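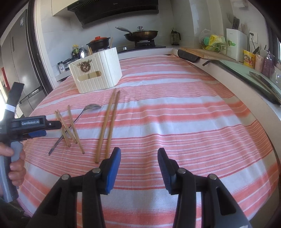 Manipulation Data Group, Idau

Table-clearing set moves to home kitchens

Oct 24, 2024

The Manipulation Data Group has finished the first block of two-handed demonstrations recorded in home kitchens. The block holds 406 accepted episodes of one task family, sorting utensils from a dining table into an upright holder. Recording began in July.

Each episode is performed by one operator with a hand-held gripper in each hand. No arm is present during recording. The motion of both tools and the opening of the fingers are logged along with video from the tools, and the trajectories are fitted to the target arm afterward. Earlier sets from the group were made by remote control on the bench at Vilura, where operators worked at a fixed table under fixed lighting.

Chopsticks account for most of the difficulty. They are thin and often lie side by side or across a spoon, so the operator has to separate one from its neighbor before closing the fingers. The protocol allows either hand to do the separating. It does not allow sweeping several pieces to the table edge, a shortcut that appeared in the pilot recordings and that the arm could not reproduce within its joint limits.

"We ask for slow closing and a clear pause before the lift," said Dorota Jasińska, who wrote the operator protocol. "If the pause is missing, the segmentation script merges the grasp and the lift, and the episode goes back for manual labeling."

Table covers were left as found in each home. Striped and printed cloths stayed on, and operators were told to smooth them only between episodes. Kacper Czerwiński, responsible for tracking, reported that patterned cloth gave more stable visual features than plain white surfaces. Creases had no measurable effect on pose error, but they did raise the number of failed first grasps on flat-lying chopsticks.

Episodes were rejected for lost tracking, for a hand blocking the view of the fingers, or for a piece dropped outside the work area. A dropped piece that was picked up again inside the area was kept and tagged as a recovery. There are 12 of these in the block.

The second block will add bowls and lidded containers, with a target of 700 episodes. Jadwiga Dudek will schedule the kitchens. Training runs on the first block start next week on the Flinura cluster, and the results will be compared with the policy trained on the remote-control set.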